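Jurnwood Household Board > Laundry and Closets > Plastic hangers and stretched necks -- fold or hang?

Page 1 of 1

zberhe
Posted in March

I run the clothing room at Prindholm, which is a community closet where people can come in and pick out clothes for the family. We have 300 plastic hangers that came from a store that closed, and they are the kind with a hook at each end of the arm and a notched bar underneath. They are free and they are strong, so I am not looking to replace them.

The problem is the dark knits and sweatshirt type things. When they go on the hanger through the neck, the neck gets pulled out of shape. When they go on from the bottom hem, it takes twice as long and the hooked ends catch on the inside. I have been doing the hanging on a small white folding table so there is something under the garment if it slips.

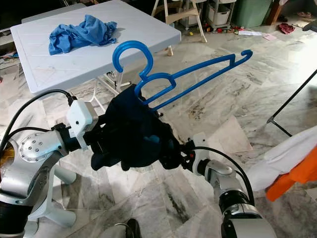
My question is whether to keep hanging these at all. Rail space is fine. Shelf space is tight, and folded piles get pulled apart by the end of the afternoon. What do other people do?

Zinash Berhe

----------

closet_marge
Senior member

From the bottom, every time. Lay the garment flat, slide the hanger up inside with the hook leading, bring the hook out through the neck, then settle one side at a time. The neck never has to stretch past its own size. It is slower for the first dozen and then your hands learn it.

I would also say that a table that size is small for the job. I use the bed at home. At the thrift shop we had a counter.

----------

tomaszewski_r
Member

I disagree with hanging them. Knits should be folded. The weight of the garment hangs off two points at the shoulders and in a few weeks you have bumps there that do not come out without steam. I ran the laundry at a residential school for years and we folded all knitwear, no exceptions. Hangers were for shirts, jackets and dresses.

If shelves are the problem, file them upright in bins like folders. You can see each one and the pile does not collapse when somebody takes one out.

Radosław Tomaszewski

----------

pepperell22
New member

Does it matter for a place like that, though? If the clothes are only on the rail for a week or two before somebody takes them home, shoulder bumps are not going to happen. I would worry more about people being able to see what is there. A dark sweater folded in a bin looks like every other dark sweater.

----------

tomaszewski_r
Member

Depends on turnover. Some of it will go in a day and some of it will be there until summer. The ones that stay are the ones that end up looking tired, and then they never go.

----------

zberhe

Turnover is mixed. Children's things go right away. Men's dark tops in the large sizes can stay 2 months.

The bins are worth trying. We have 4 clear ones in storage that used to hold shoes. I am not sure about upright filing with ribbed fabric because it is bulky and springs open, but I will test it.

On the table size, it is what we have. It does fold away, and the room is used for other things in the evening.

----------

closet_marge
Senior member

Ribbed things fold better if you fold along the ribs first and across them second. If you start across, the fold rolls back on you. Also turn every piece right side out before you do anything else with it. I know that sounds obvious but I have seen people get a hanger all the way in and then find the label on the outside.

----------

halfpint_ironing
Member

Another vote for hanging, with one change. You can fold a sweater over the bottom bar of a hanger instead of putting the shoulders on it. Fold it in half lengthwise, lay it with the armpit at the hook, then bring the body over one side and the sleeves over the other. No bumps, no neck stretching. The catch is that it needs a smooth bar, and the notches on yours might mark a soft knit. A strip of felt over the bar would take care of it.

----------

tomaszewski_r
Member

Felt on 300 hangers is a lot of felt.

----------

halfpint_ironing
Member

She would only need it on the ones used for knits.

----------

Jeton
Moderator

Moved this from General to Laundry and Closets. Carry on.

My own two cents: sort before you hang. Go through the heap and pull out whatever is thick or ribbed, and feel along the seams while you have it in your hands. Dark fabric hides a lot. Pale marks show up under a bright light if you open out the folds, and it is better to find them at the table than on the rail.

----------

zberhe

Thank you all. I had been checking for marks only after hanging, and I think Jeton is right that it belongs at the start. Dark navy is the worst for it -- you can look straight at a pile of it and see one solid lump. So now each piece gets opened up on the white table before a hanger goes near it. 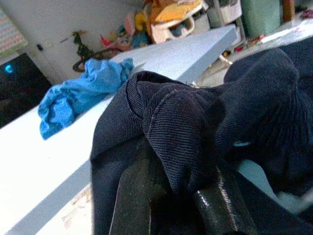
Navy ribbed piece, still bunched up on the table. Blue cloth to the left.

I did a batch this morning going in from the hem the way Marge described. It is slower, as she said. The hooked ends still catch on loose knits, less so on the tight ribbed ones.

----------

closet_marge
Senior member

Tilt the hanger so one end goes into its shoulder before the other end is all the way inside. That stops most of the catching. With a very loose knit I would give up and fold it.

----------

tomaszewski_r
Member

So we agree on the loose knits at least.

----------

pepperell22
New member

What about the hangers with no hooked ends? Son sells plain ones, and I have been using 2 of them for wide-neck tops. The tops do slide off if you brush past them.

----------

zberhe

That would be a problem on our rail, people brush past it all day. I will keep the hooked ones.

Plan for now is loose knits in the clear bins, ribbed and heavier ones on hangers from the hem, and felt on a few for the men's large sizes. If the bins don't hold their shape I will post again.

----------

halfpint_ironing
Member

Stick-on felt peels after a while, by the way. Sew it or wrap it with thread at both ends.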